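Accueil > Projets étudiants > Aménagement et usages > Rapport final

Temps de lecture : 3 min

L'eau dans un petit logement : où ranger, comment servir
Rapport de projet, présenté par Ratree Saengthong
8 octobre 2023

1. Point de départ

Mon projet concerne une question très simple : dans un petit logement, où est-ce qu'on met l'eau à boire ? À la résidence Rerkcombe, les étudiants étrangers achètent souvent l'eau en grand format, par habitude de leur pays. Moi aussi j'ai fait cela pendant ma première année. Ensuite il faut trouver une place, et les plans des logements ne prévoient rien pour cet usage.

Au mois de mai, j'ai distribué un questionnaire de 10 questions dans la résidence. J'ai reçu 60 réponses. Je ne prétends pas que ce résultat représente tous les étudiants, mais il m'a aidée à choisir les situations que je voulais étudier.

2. Ce que disent les réponses

La majorité des personnes posent leur réserve par terre, près de la porte d'entrée. C'est l'endroit où l'on arrive avec un objet lourd dans les bras, et on le laisse là. Une autre partie la met dans la cuisine, quand la cuisine est séparée. Le troisième groupe était pour moi une surprise : ce sont les gens qui gardent l'eau à côté du lavabo.

J'ai demandé des précisions à ce troisième groupe. Plusieurs ont répondu que le sol y est facile à essuyer. Une étudiante a écrit qu'elle prépare son thé avec cette eau et qu'elle lave la tasse juste après, donc elle veut les deux choses au même endroit.

3. Méthode

J'ai comparé trois emplacements : l'entrée, la cuisine et le coin lavabo. Pour chacun j'ai noté la hauteur de pose, la distance jusqu'au verre, la lumière directe et la place qui reste pour passer. La largeur de passage devait rester supérieure à 500 mm. Pour la tablette de service, j'ai fixé une profondeur de 400 mm, qui est celle du modèle Bruto, dessiné en cours l'année dernière.

La fiche de relevé vient de l'atelier Wongsuwan. Je l'ai un peu modifiée, parce que la partie sur l'éclairage était trop longue pour un sujet comme le mien.

4. Observations

L'entrée est pratique le jour de la livraison, mais mauvaise tous les autres jours. On se baisse, on tourne, on gêne la porte. La cuisine donne de meilleurs résultats pour le service. Par contre, elle est déjà remplie et il faut déplacer quelque chose à chaque fois.

Le coin lavabo demande plus d'attention. Le plan de toilette attire les petits objets, et la réserve d'eau finit souvent derrière eux, contre le mur.
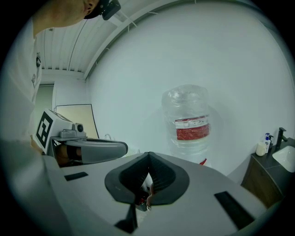

Il faut aussi parler de l'emballage. Beaucoup de personnes laissent le film plastique jusqu'au moment d'ouvrir. C'est bien pour la propreté, mais le film glisse sous les doigts et la prise devient moins sûre. Dans mes relevés j'ai ajouté une ligne « emballage retiré : oui / non », qui n'existait pas dans la fiche d'origine.

5. Proposition

Je propose une tablette basse, que j'appelle Trorum, avec un rebord à l'avant et un côté ouvert. On fait glisser la réserve sans la soulever haut. Le dessous reste libre pour le nettoyage. J'ai dessiné une version pour la cuisine et une version plus étroite pour le lavabo.

6. Limites

Je n'ai pas encore construit la tablette en taille réelle, seulement une maquette en carton. La question du poids reste donc ouverte, surtout pour la fixation au mur. Je voudrais aussi interroger des familles, car leurs habitudes sont sûrement différentes. Les plans cotés des deux versions se trouvent en annexe A et la fiche de relevé modifiée en annexe B.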